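Giving up the car, eight months in

I sold the car in April. It had failed its MOT on the brakes and the exhaust, and the garage wanted more than I was willing to spend on it. I live 200 metres from the Drarnberg stop, so I thought I would try the bus for a while.

The number 30 gets me to work in 50 minutes. Driving took less, but I can read on the bus, and I have got through more library books this year than in the last few put together. The morning one is usually on time. The evening one often isn't. 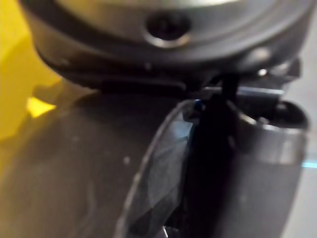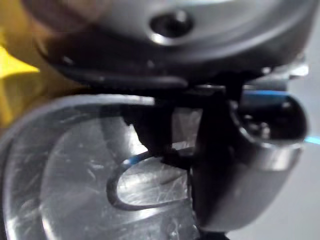

Grey housing and black finger, both shots.

Shopping took some getting used to. I used to do one big trip to Samero every fortnight. Now I go twice a week with a rucksack and buy less. Cat litter is the one thing I get delivered.

I have spent less overall, even counting two taxis and a hired van to fetch a wardrobe. The council says the tram will reach Drarnberg in 2036, so I won't be planning around that. My bus pass is up for renewal next month and I am going to get the yearly one.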